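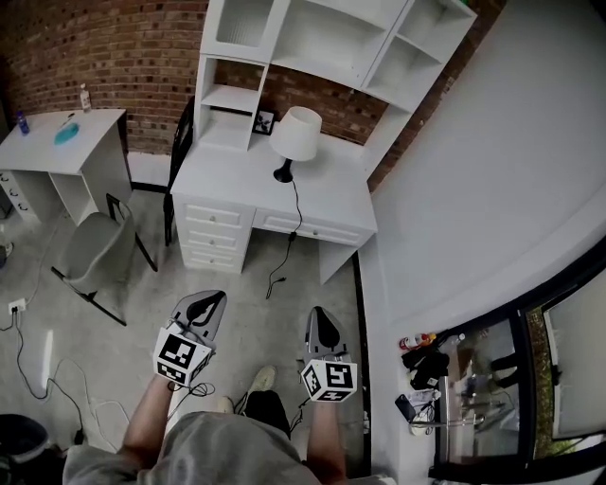
Cables first, before you pick anything up. Every session at Egan starts with a floor check, takes two minutes, skip it and you will be sorry. Walk the path you plan to work in. Look for lamp cords especially, a black one like the one hanging off the front of the white desk and running out across the floor is exactly what catches a toe when both hands are full of grippers. Route it behind the furniture, tape what's left flat. Same for the white cables by the outlet. Your own tether too, keep the loop short enough that it can't snag a drawer knob.

Posted in September by the Brustell workshop desk

More housekeeping rules for hand-held gripper work, in no special order. These are house rules, your site may have stricter ones, go with the stricter.

Shoes. Closed toe, laces tied. No socks only, no slides.

Markers. Keep the faces clean. Dry cloth, no spray cleaner, it clouds the print. Corner lifting? Swap the whole thing, don't glue it. Ours get replaced after 200 sessions wether they look tired or not. Write the session count on masking tape and stick it inside the case lid.

Window sills and ledges are not storage. Phones, bottles, spray cans, jackets, it all ends up there. Put it in a bin by the door before you start. Anything you leave in reach WILL get knocked.

Chairs. Tuck them in all the way or take them out. Half tucked is the worst.

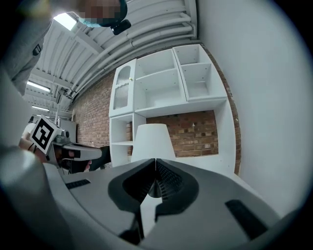
Finger pads wear faster than you think. Check the ridges under a good light at the start of the day and again after lunch. Run a thumbnail across, if it slides, the pad is done. Close the fingers and look at where they meet, the seam up top should be straight. With these dark grey ones there's a thin gap showing light lower down where the fingers narrow, so learn what your normal gap looks like and write it down. If it changes, stop and log it. We change pads in pairs, never one side only. Box of 32 lasts us most of a season.

Overhead lights: leave them all on or all off for a whole session. Don't flip a bank halfway thru. Glare on a marker card = bad tracking, tilt your wrist and see if it clears.

Spacing. Arm's length from walls and shelves on both sides. Lamps go to the back of the desk unless the lamp is the thing you're handling.

Breaks. 52 minutes on, then put the grippers down. On the table, fingers up, not hung off the cable. Shake your hands out. Sore wrist means you stop for the day, no arguing.

Log sheet. Date, room, pad change yes/no, anything odd. The Tirnivico binder is up to 1,524 lines now and it has saved us more than once, mostly on "when did we last change this". Pencil is fine.

Packing up: wipe down, coil cables loose, case shut, case OFF the floor. Paltodberg room locks at 6 pm so start packing at half past five.

We use cookies to remember your settings. By staying on this page you accept them. Get the workshop tips newsletter once a month, unsubscribe any time.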